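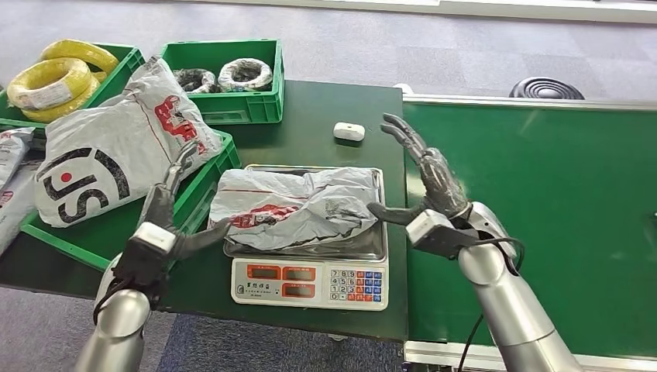 はかりを左右からはさむ2つのロボットハンド。計量台には白い包装の品が載る

荷物をつかんで量り、箱に移す。人間なら初日の午前中に覚える作業に、171ページの手引きがついた。物流機器の業界団体プレルネル(Plernell)は2月19日、多指ハンドを使う梱包・計量作業の運用指針を公開した。対象は、人と同じ机やはかりを使う双腕型のロボット。法的な拘束力はないが、加盟社は新しく導入する設備から順次従うことになっている。

本文は17章からなる。第1章は用語の定義で、「指」が何を指すかに4ページを割いた。親指を指に数えるかどうかは草案の段階で意見が割れ、結局「数えてよい。ただし仕様書に明記すること」で落ち着いたという。親指の立場は、当面これで守られた。

意見募集に寄せられたコメントは1256件。最も多かったのは安全距離でも停止時間でもなく、はかりに関するものだった。指先が計量台に触れたまま数値を読めば、品物の重さに手の重さが混ざる。八百屋なら昔から客ににらまれてきた行為だが、ロボットについては書いた規則がなかった。指針では、計量値を確定する前に両手を計量台の上方から退避させ、表示が安定してから記録するよう求めている。表示の数字をカメラで読み取る方式については、はかりから直接データを受け取れない場合に限って認めた。

机の上の配置にも注文がつく。作業に使わない物は腕の可動範囲から出し、箱や袋の置き場所は作業ごとに決めて記録する。とりわけ袋の扱いは詳しい。柔らかい袋は置くたびに形が変わり、しわの寄り方で印刷の見え方も変わるためで、第9章は「袋は前回と同じ形をしていないものとして扱う」と記す。全171ページのうち、現場の人間が最も深くうなずきそうな一文である。

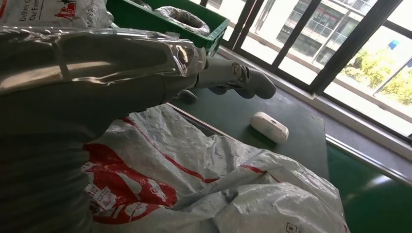 ウムト・カラジャ(Umut Karaca)

腕を覆う透明なプラスチックについても規定が設けられた。ほこりや汚れを防ぐ目的で腕を包むことは珍しくないのに、これまでの社内規則では「適切に覆う」の5文字で片づけられていることが多かった。新しい指針は、覆いの端が手首の関節に巻き込まれないこと、非常停止ボタンと表示灯を隠さないこと、手首のカメラの視野に垂れ下がらないことを条件に挙げる。交換の時期は各社の判断に任された。台所のラップと同じで、まだ使えると思う人とそうは思わない人の溝は埋まらなかったらしい。

小さくて丸みのある品をつかむ場合の手順も加わった。指を閉じる前にいったん止まり、品物の向きを確かめる。つかみ損ねた場合のやり直しは2回までとし、3回目は人を呼ぶ。草案では5回まで許されていたが、ロボットが同じ品物を相手に黙々と空振りを続ける様子を見て、担当者の心のほうが先に折れたとの声があった。

人が近づく場合の距離は、作業台の縁からおよそ600ミリに決まった。これより内側に人が入れば腕は減速し、台の上に手が伸びれば停止する。狭い作業場を抱える会社からは「通路がなくなる」との不満も出ている。トロルニルスカ(Trornilska)で梱包拠点を運営するムクム(Mukum)は、作業台の間隔を広げるか、台の数を減らすかを検討中だ。同社の設備担当は「ロボットを入れたら場所が空くと聞いていたんですが」と話した。

一方、制御ソフト「アテシュ(Ateş)」の開発元は、計量前の退避動作を標準機能に加える方針を明らかにした。既存の利用者には無償で配るが、1件あたりの作業時間は少し延びる。どれだけ延びるかは「はかり次第」と説明している。針が落ち着くまで待つ、という点では表示がデジタルになっても事情は変わらない。

指針の適用開始は6月。プレルネルはそれまでに、現場向けの要約版を出す予定だという。草案の要約版は、現在のところ48ページある。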